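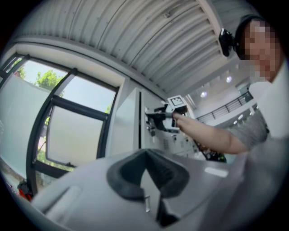 I have stopped believing in the maintenance interval. Our hand-held grippers came from Ballesier with a sheet telling us to change the rubber finger pads every 4000 grasps, and for a while I did as I was told. Then I began putting the old pads in a drawer. Half of them were fine. One pair, taken off after 411 grasps, had gone shiny inside the notch and wouldn't hold a bolt.

A number on a sheet can't know what you've been picking up. Cardboard eats ribbing. Smooth plastic parts hardly touch it. Ask the supplier about this and you get the number again, more slowly.

The same goes for the screw that holds the pad. Everyone wants to talk about recalibrating, and Elloner will sell you a day of it, but when positions start to drift I now check the screw first, then whether the marker on top is still flat and clean. Bernadette McGrath, who taught me the job, did both every Saturday with a screwdriver and a damp cloth, and wrote the date on masking tape.

I'm told the next version will log its own wear. Perhaps. The log will count closings, I expect, and a gripper closing on air will score the same as one closing on a crate. I would still want somebody to run a thumb down the ribs before the shift – and to be allowed to say no, not this one, and fetch another pad.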